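4.2 Collection of demonstrations by the student teams

The demonstrations were recorded during the spring term by students of the project course at Brakside. The course is open to students in their final year, and most of them had not worked with a manipulator before. Each team received one workstation and one list of tasks. The teams could choose the order of the tasks freely, but they had to finish the whole list before the end of April.

All tasks in the list belong to the group which we call "soft containers". We selected this group after the previous edition of the course, where the students worked only with rigid boxes and cups. In that edition the grasp was seldom a problem, and the reports of the teams became very similar to each other. A paper bag is a different matter. It bends when it is touched, its centre of mass is not easy to guess, and the handles move in a way that the students could not plan in advance. For the teaching purpose this was welcome. The teams had to discuss where a bag should be held, and they did not always agree.

We gave no rule for the grasp point. Some teams preferred to take the bag by the handles, as a person would do. Others held it by the body, close to a side edge, where the paper is folded and therefore stiffer. Figure 3 shows a grasp of the second kind, as seen by the wrist camera. In this view the handles cross the upper part of the bag and one of them is strongly out of focus, so a policy which depends on the handles must find them in an image where they are partly blurred.
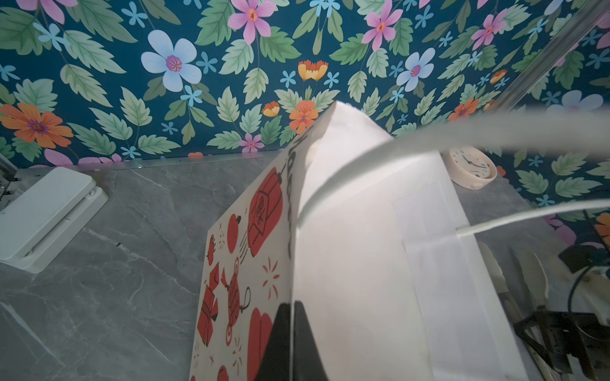
Figure 3. Wrist camera view during a soft container task. The gripper fingers are at the side edge of a white paper shopping bag with a printed side panel.

The background was also left to the students. We asked only that the worktop should be stable and that the cameras should not be moved inside one session. As a result the recordings contain plain walls as well as strongly patterned ones, such as the floral wallpaper in Figure 3. Small household objects were allowed to stay on the worktop if they did not block the path of the arm. The colours of such a background can be close to the colours of the print on a bag, and we expected that this would make the segmentation step harder. The effect is examined in Section 5.

In total the teams recorded 2569 episodes. Each episode was limited to 500 time steps, and an episode that reached this limit was stored as a failure. The students labelled the result by themselves directly after the recording. To check these labels, Hooman Bagheri reviewed a random set of 400 episodes without seeing the label of the team. He disagreed with the team in 12 cases. Most of these were bags that remained standing but were visibly crushed, which our written instruction did not mention. We have since added one sentence on this point, and the labels in question were corrected by hand.

The recording software was Helamon, with the settings that were already used in the first edition. One team asked to replace it with their own script. We permitted this under the condition that the files keep the same format, and their episodes are included in the total given above.

After the last session every team wrote a short report in which it described two failures in detail. We found these reports more useful than the success rates for judging what the students had learned. Several teams noted that they closed the gripper too early, before both fingers were beside the paper, and that they recognised the mistake only when they looked at the wrist camera video afterwards. For the next edition we therefore plan to show this video to the operator during the recording.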